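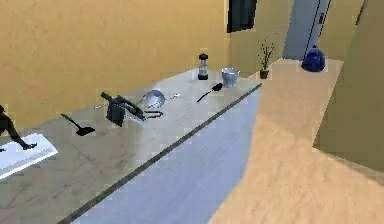 Shoshana Crenshaw
Cold proof overnight, every time. Same-day rye tastes flat to me, sorry.

Kittipong K.
disagree. Did 6 loaves in February, half cold half same day. Family couldnt tell. Flour matters way more. Switched to Ferrand dark and wow

Shoshana Crenshaw
Family isnt a test lol. How warm was your kitchen?

Kittipong K.
71, door to the hall shut. Starter doubled by noon
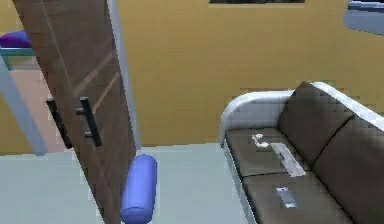
Re: gummy middle, pls help

Solène R.
Third loaf in a row. Crust great, center like glue. Baked it nearly an hour. Cut it warm, maybe thats it?

Faustine M.
Thats it. Rye has to sit. Wrap in a towel, leave till next morning. I know, it's torture.

Raphaël R.
Not just that. An hour is short for a big tin. Go longer, lower heat, and dont trust the crust color.
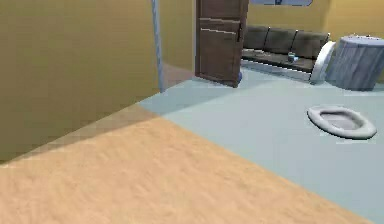 Also your starter might be too young, mine made bricks until week 6 or so. Feed it rye only, no white.

Faustine M.
Mine was fine on half white. People overthink starters.

Raphaël R.
half white is why it smells like nail polish

Solène R.
ok ok. Longer bake, then wait. Will try tonite.

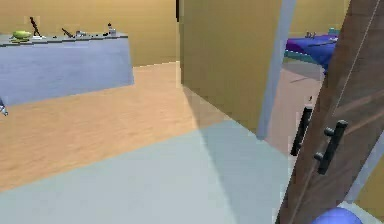
Does the tin need a lid?
Foil does the job, take it off for the last part so the top dries out.

Shoshana Crenshaw
Lid is better. Foil always tears on me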